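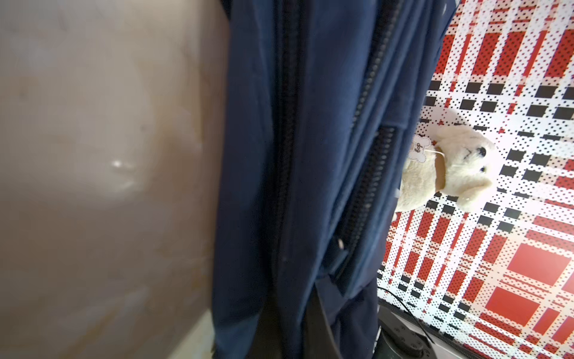
Why does the obituary feed deliver death notices with the age field blank?
The age is computed by the Flakex parser from the birth and death dates, and the field stays empty when either date arrives as free text.

Ticket: Obituary desk feed, missing ages and duplicate notices
Product: Clarner wire ingest
Reported by: Stulalen news desk
Status: Pending vendor patch
Priority: 2

Symptom
Notices from the Després agency wire publish with no age in the headline. Some are also published twice, once as a brief and once as the full obituary.

Checks
Feed connection normal. No dropped messages in the August log.
Replayed 970 archived notices through the test parser. 900 returned a valid age. The remainder carried the death date as a weekday name only, with the full date in the body text.
Manual entry of the death date in the editor fills the age field on save.
Cleared the parser cache and repeated the replay. Same result.

Cause
Flakex reads the date tag and does not fall back to the dateline. A weekday name fails validation and the record is passed on without an age. The duplicates are a separate fault: the brief and the obituary carry different story IDs, and the match rule compares IDs only.

Workaround
1. Open the notice in the Clarner editor before release.
2. Enter the death date in numeric form and save.
3. Search the queue by surname. If a brief is already live, attach the obituary as an update.

Changes made
Match rule extended to surname plus birth date within 3 hours of the first notice. Test queue clean after the change. Applied to the live queue at 14:20.

Open
Dateline fallback requested from Flakex. Desk to continue entering dates by hand until the patch is installed.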